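Speaker notes – table-clearing cell, upkeep session
August 7, 2021

Start with the number on the Sudell quote: 2,000 hours between gripper services. Let people enjoy it. Our log says the left gripper needed its finger pivots looked at after 1,334. I don't know who measured theirs, or on what.
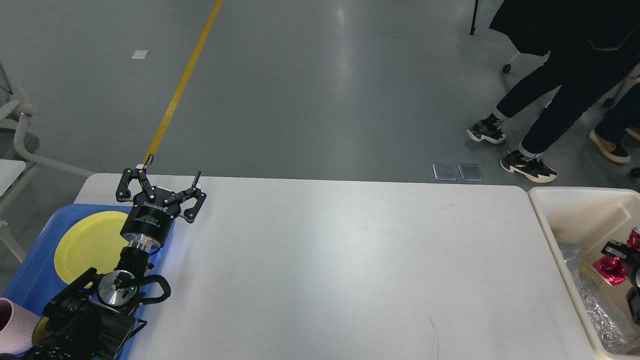
Left gripper, fingers open, at the tray end of the table.

Go slowly on the pivot screws. Tianyou Jin checks each one by hand with the arm parked and power off. Esier sells a sensor for this. I asked for their failure data in May and got a brochure.

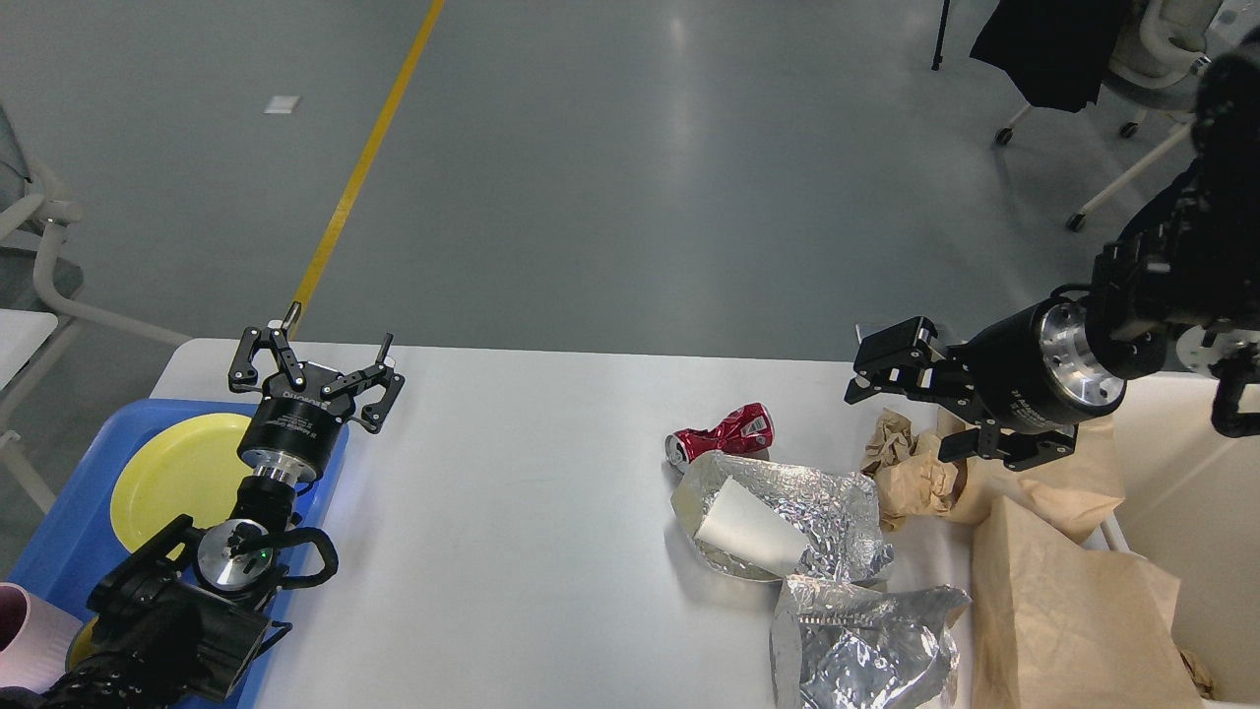

Cable routing is what I'd fix first in any two-arm cell, before anyone touches the software. The usual advice is to tie everything down tight, and I don't buy it. A cable with no slack takes the strain at the connector. Look at the loop standing out beside the silver joint on the left arm: it needs room, so check it with the arm at full reach, then folded. Dalia Erraji has logged 38 of these checks and found one worn jacket. Ask the room whether that is good upkeep or too much checking – I go back and forth.

Skip the Grilcombe slide if short on time. Their claim about self-calibration can wait for questions.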